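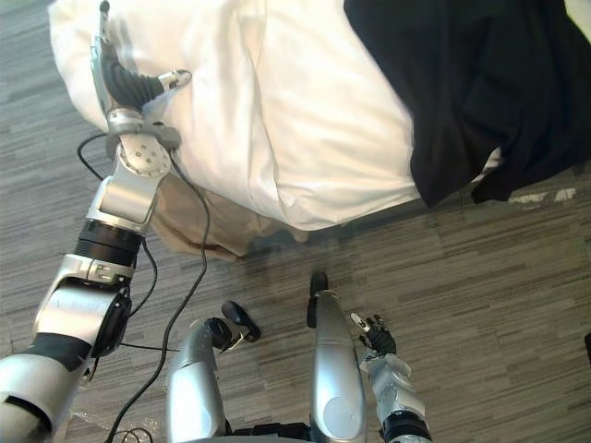

Jarkside Linen Hire — your questions

Quick answers below. Can't see yours? Ring the Plesham depot, mornings best.

Who do you deliver to?
Holiday lets, B&Bs, a few student houses. Plesham and the villages this side of the river. Anywhere further, ask first — depends on the van.

Is there a minimum order?
Two beds. One-bed flats can share a drop with next door if you both tell us.

What comes in a set?
Duvet cover, fitted sheet, pillowcases, bath towel and hand towel per guest. Duvets and pillows themselves are extra. Bath mats extra too, sorry.

Can I have colours?
White is what we keep most of. Patterned pillowcases while they last. Black throws and ribbed blankets on request, order a week ahead as we dont hold many.
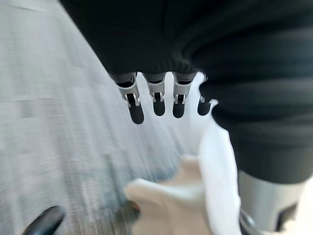
Black ribbed fabric, close up.

What days do you come?
Tuesdays and Fridays. Before 11 in winter, before 10 from June. Leave the dirty bags in the porch, tied. Not in bin bags please, they go to the tip by mistake. Has happened.

What about stains?
Normal wear is covered. Fake tan, hair dye, candle wax — we try twice, then charge for the item. Don't bleach it yourself, that nearly always makes it worse.

How long do I have to report something missing?
30 hours from delivery. Use the number on the bag tag, faster than email.

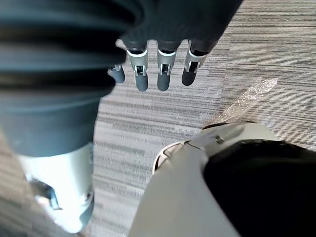 Prices and accounts

How do I pay?
Monthly by direct debit, or card for one-offs. Accounts over £2,000 a season get the Marchal rate, see the price sheet.

Do I need the Driko app?
No. Handy for changing bag numbers late at night, otherwise just ring.

Can I cancel?
30 days' notice, in writing. Any linen still out after that is billed at replacment cost.

Do you make the beds?
Yes, changeover add-on. Tell us which beds and how you like the duvet. We leave the top folded back unless you say otherwise.

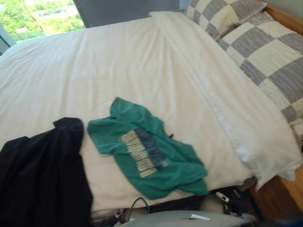

White duvet, top folded back, checked pillows at the head.

Allergies?
Non-bio wash, no softener. Feather-free pillows by request, quote code 153 when you order.

Last updated March 20, 2026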